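Stundeo puts its grippers to work on the food wrap

Robots at Jollmont will one day tidy your kitchen. First, somebody has to show them how, and on Wednesday the lesson was food wrap.

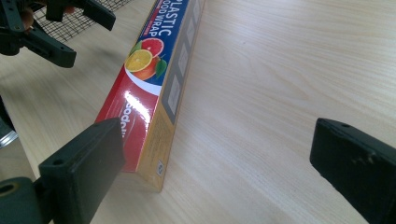
Stundeo, the firm behind the project, wants 100 examples of each household item being handled with hand-held grippers, two at a time. The list runs to 48 items – a glamorous read, by all accounts. 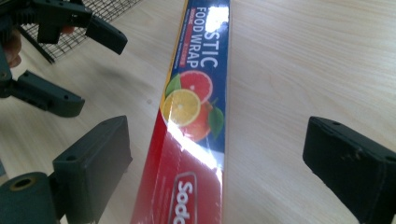

Each example lasts 18 seconds, and the learning system gets the lot in February. Plovby, which is paying for half of it, has asked whether cling film could be moved up the list. It has been.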